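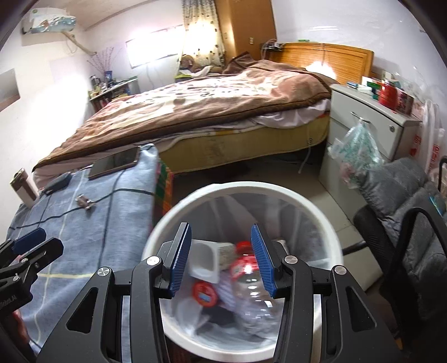

About us
Home > About us > Who we are

Clandex is a language school. We teach English, Latvian and a little German to adults who have jobs, children, or both, and who last did homework when it had to be handed in on paper.

We began above a dry cleaner's on Strazds Lane with one class of seven people, one of whom had come to collect a coat. He stayed for two terms. The room smelled of warm shirts and the radiator had opinions, but the rent was low and the landlord seldom climbed the stairs. We have since moved to the ground floor of Brella House, where the radiators keep quiet and the door sticks in August. Push hard near the handle.

How we teach

Mostly by talking. There is a coursebook and we do open it, but a person who can fill in the past perfect on page 18 and can't ring a plumber has been poorly served. Beginners order soup in the first lesson. By the end of the first term they can send it back.

Groups stay small and lessons last 90 minutes, with a break for tea. The break is held in the language you are learning, so beginners' breaks are fairly peaceful.

We don't promise fluency in a month. Other schools do, and we wish their students well and often meet them the following term. 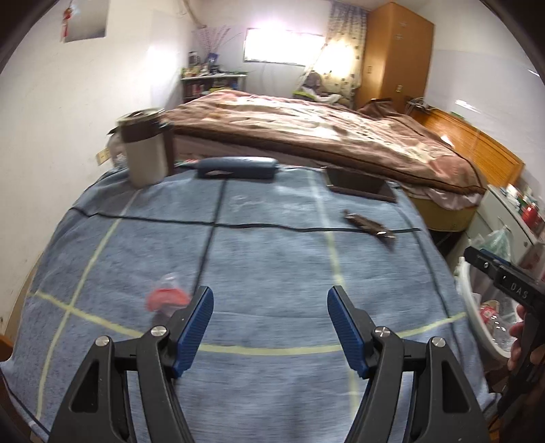
Homework is short and is meant to be done at home, wherever there's a flat surface and a bit of quiet. Twenty minutes, four evenings a week, does more good than a heroic Sunday. We can tell which one you did - we have all done the other.

The Poka Club

Poka is our conversation evening, open to present and former students and to anyone they can talk into coming. It started as an end-of-term party that was never properly ended. There is a topic each time, which is dropped within ten minutes in favour of house prices. Bring biscuits. Corrections are given only if you ask for them, except on the subject of "informations".

The school today

We had 208 students on the books last year, our busiest so far, and a lending shelf of 548 books, a good many of them detective novels with the last chapter heavily underlined. Please bring them back. Nobody minds the pencil.

Placement chats are free and take half an hour. There is no written test. Ring or call in at the office during teaching hours, and if it looks shut, see the note on the door above.

Page last updated 5/27/18

Courses and fees
Term dates
Find us
Contact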